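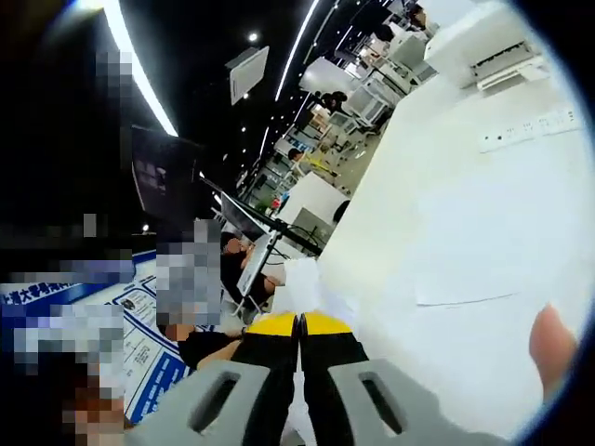

Welcome, and thank you for wanting to know a little more about us. Gravia is a small school of Bible study that meets in Gultedthorpe, on the upper floor of the old Visser building, and we have been opening the Scriptures together for long enough now that some of our first students are bringing their grown children along. We are not attached to any one denomination. On a given evening you might find Baptists, Lutherans, a few Catholics, and people who haven't set foot in a church since they were small, all bent over the same chapter of Ruth.

We started with a kitchen table and a borrowed commentary on the Psalms. There were no plans for a school at all. A handful of neighbors wanted to read slowly, a few verses at a time, and talk about what they had read, and after a year or so the kitchen simply wouldn't hold everybody (the back porch was tried, and it was lovely until October). The Visser building had been a dry goods store and then a piano showroom, and the family that owns it let us have the upstairs for very little money. We are still grateful to them, and we still have one of the pianos.

Today we have 126 students across the morning and evening classes. Our main course takes 42 weeks and goes from Genesis through the end of the Gospels, with a second course the following year for Acts, the letters and Revelation. You don't have to take them in order, though most people do, and a surprising number go around again once they've finished! Reading Isaiah at thirty and reading Isaiah at sixty are very different things, as our older students like to remind the younger ones.

What we believe

We believe the Bible is the word of God, given for teaching and for comfort, and that ordinary people can read it with understanding if they are patient and pray as they go. We hold to the Apostles' Creed. On questions where faithful Christians have long disagreed, such as the age for baptism or how to read the thousand years in Revelation 20, our teachers will lay out the main views as fairly as they can and leave you to talk it over with your own pastor.

How a class goes

We begin with a psalm read aloud, usually by whoever is sitting nearest the window. Then comes the passage for the week, read twice, once straight through and once with stops. The teacher speaks for half an hour or so on the setting and the hard words, and after that we break into small tables for the rest of the time. Nobody is made to read aloud or pray aloud. If you only want to listen for the first month, or the first year, you are every bit as welcome.

There is no Greek or Hebrew required. For those who'd like to try some, we run a beginners' Greek circle on Tuesday before the evening class, and by spring most of them are picking their way through 1 John with a dictionary and a good deal of laughing.

Trunico, our lending library

Just off the main classroom is Trunico, the little library that came to us as a gift from a retired minister. It arrived as 51 boxes, and sorting them took most of a winter. You'll find commentaries, hymnals, Bible atlases, missionary letters and a shelf of children's story Bibles with the corners well chewed. Students may borrow two books at a time and keep them until the end of the month. Please do bring back the atlases, as we only have the three.

Fees and coming to visit

A full course costs 200 dollars, which pays for the heat, the lights, printed notes and coffee. If that is hard for you, say so quietly to any teacher and it will be taken care of. Visitors may sit in on any class without paying or signing up. New courses begin in September, and there's a second starting point in February for those who'd like to join us at the prophets. The street door sticks in damp weather, so give it a good push.

Search this site
Enter keyword or verse
Go

Comments

Psalm84reader: I took the first course after my husband passed and the people at my table carried me through that year. Still have all my notes from Job.

Dale_in_the_valley: Is there an elevator? My mother would love to come but stairs are hard for her.

tablefour: @Dale there's one at the back by the parking lot, ring the bell and somebody will come down for her

marigold: Returned my atlas today, sorry it took so long!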